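Section 4: Comparing Finger Sets on the Hand-Held Gripper

By now your hand-held gripper should be charged, paired and sitting happily in its cradle. Time for the fun part! In this section you will try two sets of fingers on the same everyday object and see which one suits your work. Set A is the soft ribbed pair. Set B is the stiff flat pair that comes in the Jumov accessory box.

Before you start

Give yourself 20 minutes per set. Pick an object you know well, something light with curved sides. A computer mouse is a great first choice, and a desk you use every day is a fine place to work (we do most of our own trials that way).

CAUTION: Keep your free hand away from the fingers while you squeeze the trigger. The stiff set closes harder than you expect.

Fitting the fingers

1. Switch the gripper off.
2. Line up the left finger with its mounting plate and start all the screws by hand before you tighten any of them.
3. Repeat on the right.
4. Open and close the fingers slowly. They should meet evenly along the contact strips.

Note: If one finger leads the other, loosen that side, squeeze the trigger halfway and tighten again.

First grips

5. Switch on and start a new recording in the Nolero app.
6. Come in low over the object, with one finger on each side, and close until both strips touch.
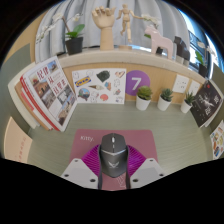

7. Hold for a slow count of nine, then lift a hand's width and set the object down again.
8. Do the same grip from the left, from the right and from straight above. Change only one thing at a time!
9. Save the recording under the name of the finger set.

The ribbed fingers are a joy on rounded shapes. They bend in and wrap themselves along the sides, so you can be a little sloppy with your aim and still get a good hold. The flat set wants more care, but try it on a thin book or a card before you make up your mind. Zorica Živković on our test bench ran 47 grips with each set and still switches between them depending on the job.

Swapping sets

10. Switch off, remove the fingers and wipe the contact strips with a dry cloth.
11. Fit Set B and go back to step 4.

CAUTION: Never use alcohol on the ribbed fingers. It makes the material brittle.

Reading your results

Open both recordings side by side under Compare. A grip score of 63 or higher is good for a light object. Lower scores usually come from closing off-center, so watch the last moment before contact and try again. For scores that jump around, see Section 7, Trigger Calibration.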